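The Water Share

The letter from Rurkolau came in March, in a long envelope with a window in it. Margit Bodnár put it on the shelf over the stove and left it there for two days.

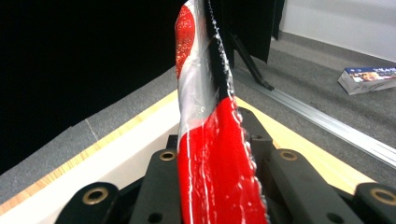

On the third day she opened it with a butter knife and read it standing up. The town was going to close the upper ditch. Anyone holding a water share could sell it back at a fixed price, and for her share the price was $3,000. She had until the end of the month. After that the shares would be canceled and there would be no money for anyone.

She read it again sitting down. Then she put on her boots and walked up to the Khúc place, a quarter mile along the ditch road.

Châu Khúc was under his truck. She could see his legs and one hand feeling around for a wrench. She pushed the wrench toward the hand with her foot.

"Did you get one?" she said.

"I got one."

"What did they give you?"

"Twenty-two fifty-nine." He slid out and sat up against the wheel. "What did they give you?"

She told him. He wiped his hands on his pants and thought about it.

"You're above me on the ditch," he said. "I guess that's worth something."

"I don't know what it's worth. My father got it in a trade with old Kovács for a horse."

"Good horse?"

"He said it was blind in one eye. Kovács knew it, too."

They went into the kitchen and he made coffee. His letter was on the table under the salt. It was the same letter except for the number and the name, and on his they had left the mark off the a. He had put it back in with a pen.

"I'm going to take it," he said. "I only water the pears. I can water the pears from the well."

"Your well goes dry in August."

"It went dry one August."

"It went dry two Augusts. You ran a hose from my house."

He didn't argue about that. He got up and looked out the window at the trees. They hadn't leafed out yet, and the old ladder was still leaning in the third row where he had left it in the fall.

"Are you going to fight them?" he said.

"I want to see the gate first."

The gate was at the top of the ditch, where it came off the creek below Wollden. She hadn't been up there in six years. When her father was alive they had gone every spring with shovels, and the families from below had come too, and it took all day to clear the brush and dead leaves out of the channel. People brought sausages. Then the families moved away or got town water, and after that the town sent a man with a backhoe, and then it stopped sending him.

Châu drove her up the next morning. The road was soft and they left the truck at the second bend and walked. It was cold enough to see their breath. The ditch ran along on their left with a little water in it, clear and quick, and in places the bank had slumped and the water went around the slump and back in again.

"It looks all right," Châu said.

"It's all right here."

At the gate it was not all right. The iron plate had rusted through along the bottom and the concrete on the creek side had cracked away from the bank. Half the creek could have come through there in a wet year. Margit got down on one knee and put her hand in the crack. It went in up to the elbow.

There was a tag wired to the wheel, sealed in plastic. It had the name of an engineering company on it, Polovard, and a phone number, and under that someone had written REPLACE and a figure with a lot of zeros after it.

"Well," Châu said.

"That's for a new one. We could patch this."

"Who could?"

She didn't answer him. She tried the wheel. It moved a few inches and stuck. She leaned on it and it moved a few inches more, and the sound of the water changed. She held it there and then let it back to where it had been.

On the way down she asked him to stop at the Kovács house. The old man had been dead a long time, but his granddaughter lived there with two boys and kept goats. She came out on the porch with a towel on her shoulder. Her letter had said $2,346, and she had cashed the check already.

"I needed the transmission," she said. "Was I not supposed to?"

"No, it's fine," Margit said. "You do what you need to."

"I thought everybody had."

"Nearly everybody."

One of the boys wanted to show them a kid that had been born in the night, so they went and looked at it. It was standing up by then. The boy said its name was Captain. Margit said it was a good size.

Back at home she took the rest of the day to think. She walked out to the garden and along the beans, where there were no beans yet, only poles. She lifted the board at the end of the row and let the ditch water in. It came down the furrow slowly, pushing bits of straw in front of it, and filled the low places and went on. Her father used to let her lift the board. He would stand at the far end and call out when the water reached him.

When it got to the fence she put the board back.

She filled out the form that night. It asked for the number of the share, and she had to get the certificate from the bottom of the sewing box to find it. It was number 900. The paper was yellow and had been folded so often that it had split down the middle. The form said to enclose the original. She copied everything on it onto a sheet of notebook paper, the names and the number and the line at the bottom about the heirs of the holder, and put the copy in the sewing box.

In the morning she walked up to the Khúc place with the envelope in her coat. Châu was loading the ladder into the truck.

"I'm going in to mail mine," he said. "You want me to take it?"

"I'll ride along."

She got in. He had to slam her door from the outside to make it catch. They drove down the ditch road with the windows open a little, and at the bottom he waited for a milk truck to go by.

"How deep is your well?" she said.

"Eighty feet."

"You could go deeper. With the money."

"I could," he said. "You could go in on it with me. Run a line down to your garden."

She looked at the fields on her side until they came to the bridge.

"How much is it by the foot?" she said.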